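Against the tidy cable

There is a fashion in small automation shops for making the cables disappear. You see it on the websites: a white bench, a clean arm, a gripper floating at the end of it as if fed by prayer. Somebody has spent a week with a label printer and a bag of cable ties, and the result photographs beautifully. I have spent a fair part of my working life cutting those ties off again, usually lying on my side, usually in a good shirt.

My quarrel is with the hand-held gripper station, which has become the commonest piece of kit we look after at Zerkstead. A person takes a gripper in each hand and does a job with them at a table, and the movements are recorded so that a robot can be taught from them later. There is no arm to crash and no fence to climb over. Customers conclude from this that there is nothing to maintain, and they budget accordingly.

What there is to maintain is the lead. A fixed arm flexes its cables along the same path all day, and a decent designer can plan for that. A human being has no such manners. People reach across themselves, turn the wrist over, put the thing down to scratch an ear and pick it up the other way round. Every bit of that goes into the last few inches of cable before the connector, and when a station stops behaving, that is where I look first. I have been wrong about this 3 times in 170 call-outs, and one of those was a mouse.

Gwilym Hughes, who taught me most of what I know and disputes the rest, believes the answer is restraint. He would clip the lead down every 30 centimetres from the bench to the wall. He did exactly that at Birton, and it looked superb. By December the operators had developed a sort of hunch from working at the end of a short leash, and two connectors had gone at the strain relief.

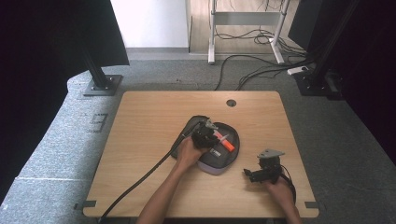

Slack is the setting I argue about most, and the one least likely to be written down anywhere. Too little and the wrist fights the cable. Too much and the cable wanders into the work. Given the choice I will take too much. With a soft zip case open on the table and something bright orange inside it, I don't mind a thick black lead lying over one side of the case, so long as it then makes a long, easy curve across the wood and drops off the near edge without a kink. A curve like that tells me the connector is having a quiet life. The operator can nudge a loop out of the way. He can't nudge a cable tie.

The usual objection is that a loose lead spoils the recording. Leokadia Walczak makes this case better than anyone, having had to sit through the recordings. At Longo she found a run in which the lead had dragged a pouch sideways a little at every attempt, and the robot, a conscientious pupil, would presumably have learned to do the same. I grant her the pouch. I would only point out that she could see what had gone wrong. When a lead is pinned too tightly, what gets recorded is a person quietly avoiding half the movements their arm can make, and it all looks perfectly neat.

So my set-up is a dull one. Hold the gripper at the far corner of the table, arm out, wrist turned as far as it will go, and pay out cable until it stops pulling. Then add a hand's width. Anchor it once, well away from the connector, with something that opens. Do the other side separately, as people are not symmetrical and the leads often aren't either. Keep a spare lead in the drawer, and write on the old one why it came off.

The floor is a different matter, and there I am nearly as strict as Gwilym. Feet have no business near a moving lead. At Ilmont we spent longer on what lay under the bench than on the bench itself, and I would do the same again.

Gwilym has read this and says I am making a principle out of laziness. He has also asked whether I still have the good side cutters, which I do, and he isn't getting them.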